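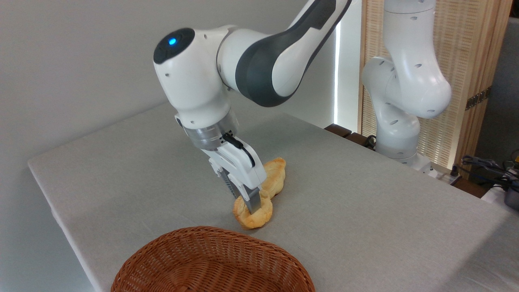 Section 4: Table Service and Bread Baskets

Arthorpe Dining Room Set-Up Guide

Use this section when bread is served from a shared basket. Linens are covered in Section 3.

Laying the cloth

1. Wipe the table and let it dry.
2. Center the cloth so the drop is even on both long sides. A plain light gray cloth is standard for bread tables.
3. Smooth it by hand from the middle outward. Faint creases are acceptable. Replace the cloth if a fold stands up from the table.
4. Check the corners. The fabric should hang a little over the edge and should not reach the seat of a chair.

Note: Spare cloths are stored under stock number 604. Sign them out with Triin Lapiņa.

Preparing the basket

1. Choose a woven wicker basket with an oval rim. Run a finger along the rim and set aside any basket with broken ends.
2. Shake out old crumbs over the sink.
3. Place the basket toward the front of the table, with the long side facing the guests.
4. Add a napkin liner for glazed or buttered bread. Plain bread can go straight into the wicker.

Caution: Do not soak wicker. Brush it and wipe it with a damp cloth only.

Filling the basket

1. Let the bread cool fully before handling.
2. Lift twisted and looped pieces one at a time. Hold them lightly, as puffy bread dents and does not spring back.
3. Put the larger pieces in first, with the thicker end toward the middle of the basket.
4. Turn the browned side up.
5. Stop when the bread is level with the rim.

Note: Bread may rest on a clean cloth while the basket is being filled. Brush the crumbs away before guests sit down.

Caution: Keep nut and seed breads in a separate basket. Use the label cards from drawer 189.

For clearing and storage, go to Section 5.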